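Section 4: Working with the hand-held grippers

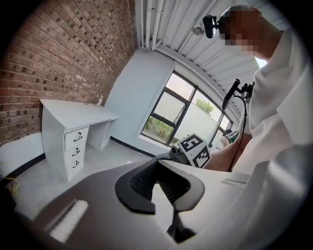
Figure 4. A hand-held gripper with its marker cube, in use near the desk.

We're really pleased with how this part of the Voyle system has changed the working day at Wenier. You teach the arms a job by doing it yourself, with a gripper in each hand, and the people who know the work best are now the ones setting it up! Cledwyn Gittins packed orders for 17 years and now spends his mornings recording tasks and his afternoons checking how the arms handle them - he says his shoulders have never been happier.

Before you start

1. Sign in at the Cliso screen and pick your task from the list.
2. Put on the head camera and tilt it slightly down, toward your hands.
3. Check that the black and white codes on each marker cube are clean. Wipe them with a dry cloth only.
4. Run any cable along your arm and leave enough slack to reach forward comfortably.

Recording a task

5. Pick up both grippers and hold them still until you hear the tone.
6. Do the job at your normal pace. Small pauses are fine, and so is your own way of doing things.
7. Put the grippers down and press Save.
8. Repeat until the counter reaches 200. Most people spread this over 2 shifts.

Note: If you fumble something, keep going and fix it as you normally would. The arms learn a lot from a good recovery.

Caution: Keep your fingers clear of the rubber tips when they close.

Caution: Do not carry a gripper by its cable.

If the screen shows code 419, the system has lost sight of a cube. Turn the codes back toward the camera and wait for the tone. If it comes up again, call Arwel Lewis at the Hatuvby desk.

Battery care is covered in Section 5.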